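Why Do Metal Things Get Scratched?

By Gülizar Yüksel
Wednesday, February 23, 2022

Take a spoon from the kitchen drawer and hold it near a window. Turn it slowly. Do you see many thin lines on it? When the spoon was new, it had almost none of them. So where did they come from?

What is a scratch?

A scratch is a very small valley. It is made when something hard moves over something softer and pushes hard enough. The harder thing digs a little path, and some of the softer material is moved to the sides or taken away.

You can try this with a candle and your fingernail. Your nail is harder than the wax, so the nail wins. Now try your nail on a glass. Nothing happens to the glass, as glass is much harder than you are.

Who is harder?

People who study stones have a list for this. It is called the Mohs scale, and it goes from 1 to 10. Talc, a very soft stone, is number 1. Diamond is number 10. A stone with a higher number can scratch a stone with a lower number. Fluorite is number 4, and topaz is number 8, so topaz can scratch fluorite, but fluorite cannot scratch topaz.

Sand is often made of quartz, and quartz is number 7. Many metals are softer than this. For this reason, sand is a great enemy of shiny things. Even a small amount of sand on a cloth can leave lines on a metal pot.

Why is old metal shiny in one place and dull in another?

Light comes back from a smooth surface in one direction, like a ball from a flat wall. We call this shiny. When the surface has many small scratches, the light goes in all directions, and we call this dull.

But rubbing can also make metal shiny! If the rubbing is very fine and happens again and again, it takes away the small hills and leaves the metal smooth. On the old bridge in Birnwood, where I grew up, the handrail is bright in the middle, where the hands go, and gray at the ends.

Paint wears away too. It is only a thin coat, and the corners and the busy places usually lose it first. Look inside a toolbox, a truck bed or a metal bin, and you may find scratches, shiny patches and worn areas all together. 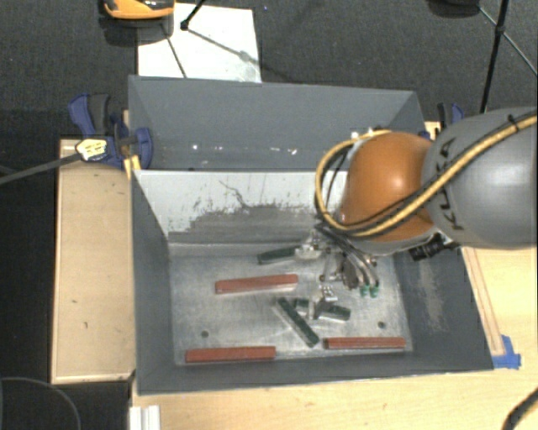

Try it yourself

You need 3 old coins, a soft cloth and a little dry sand. Ask an adult before you start, and do not use coins that somebody collects.

Leave the first coin as it is. Rub the second coin with the clean cloth while you count to 86. Put some sand on the cloth and rub the third coin in the same way.

Wash your hands, then look at the coins under a lamp – a magnifying glass helps a lot. Draw the lines you find on each one. Do they all go in the same direction?

412 shares | 8 comments

This site uses cookies. By continuing to read, you accept our cookie policy.

Contact | © 2022 Festport | Back to top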